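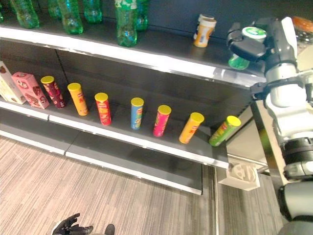

Weekend and evening shop assistant wanted, Vávra's, Purnstead

Hello! I'm Silvia Danko and I run the corner shop at the bottom of the hill in Purnstead, the one with the green awning and the bench that everybody's dog gets tied to. I'm looking for one more person to join us from December, and I'd love it to be someone local if I can manage it.

It's a small shop and we do a bit of everything. Fizzy drinks, crisps, milk, bread from Vametti (they deliver at 6.30, so don't worry, I do that bit myself), stamps, birthday cards, firelighters, and a parcel counter that has gone completely mad this year. We had 137 parcels through in one week last month and I thought the back door was going to come off.

What you'd be doing

Mostly serving, and chatting if you like chatting. You'd also be filling shelves, checking dates, scanning parcels in and out, wiping down the coffee machine and cashing up with me or Matúš at the end of the evening. There's some lifting, as the drinks come in on trays and the kindling comes in big nets, so please tell me if you have a bad back and we'll work round it.

Hours and pay

Sixteen hours a week to start with, made up of three evenings (4 until 8) and one four-hour weekend morning. More if you want them over Christmas! Pay is a bit above the minimum for your age, and I'll put the exact rate in writing before you come in for a trial. The trial is two hours and it's paid. You get a discount on everything except stamps and tobacco, and there's a £49 voucher for shoes once you've done your first month. I started that after ruining my own feet in cheap pumps.

Who I'm looking for

You need to be 18 or over, on account of the alcohol. I don't mind if you've never worked in a shop before, I really don't, I came to this from a dentist's reception and couldn't work the till for a fortnight. What I do need is somebody who turns up when they say they will and who is kind to older customers, even when they're counting out coppers and there's a queue to the door.
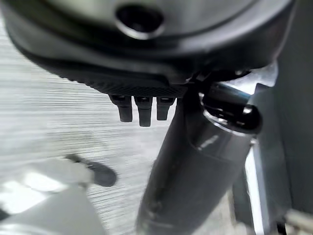
If you can do a bit of Slovak or Czech, lovely, as a few of our regulars like a natter, but it's no problem if you can't. A driving licence would be handy for the odd delivery up to the farms and I'd pay your mileage on top.

You'd be working mainly with Matúš Kováčik, who has been here longer than I have and knows where everything is. He'll show you the ropes for the first couple of weeks. In winter we light the little Jotel stove by the counter, so you'll be warm, though you will go home smelling slightly of smoke.

How to apply

Pop in and ask for me, any morning before 11 is best, or drop a note through the door with your name, a phone number and a few lines about yourself. No need for a proper CV unless you've got one ready. Please say which evenings you can't do, it saves such a lot of to-and-fro. I'll ring everyone back, even if it's a no.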